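Setting up a hand-held gripper for small-object sorting at home

Part 3 of the Stillholm build. You should already have both grippers assembled and the recorder talking to your computer.
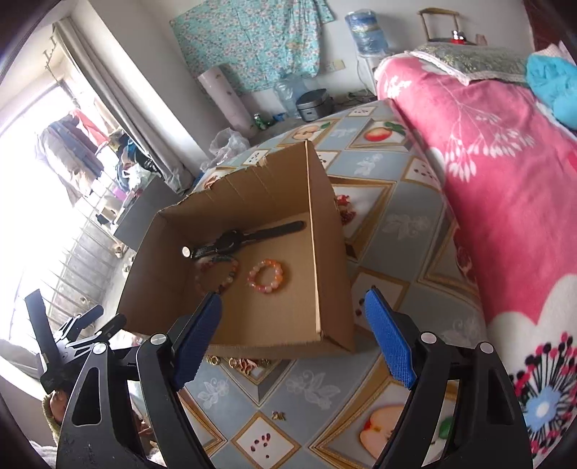 What you need

- Two hand-held grippers with ribbed fingertip pads
- A small open cardboard box
- A patterned cloth big enough to cover the work surface
- A watch, a couple of beaded bracelets and a few small charms
- 2 mm hex key

Step 1. Check the jaws

Squeeze the handle and let it go. The jaws should open fully without catching. If one side lags, back off its pivot screws a quarter turn and try again. Both pads need to meet flat along their whole face, or thin straps will slip out sideways.

Step 2. Lay out the objects

Spread the cloth and pull out the big creases. Put the box within easy reach of both hands. Spread the items out so they don't overlap. Charms are the hardest to pick up, so leave them until you're used to the grip.

Step 3. Record

Start the Cistell logger and wait for the green light. Move one item per take, at half the speed you'd use with your fingers. Pick bracelets up by the edge of the ring. For a watch, grip the strap and keep off the glass.

I do 48 takes in a sitting, then stop. My first full set came to 1,459 takes and filled most of an old drive.

Step 4. Check the files

Open the folder and delete any take under 200 kB. Those are false starts. Copy the rest over before you change the layout.

Part 4 covers colour calibration.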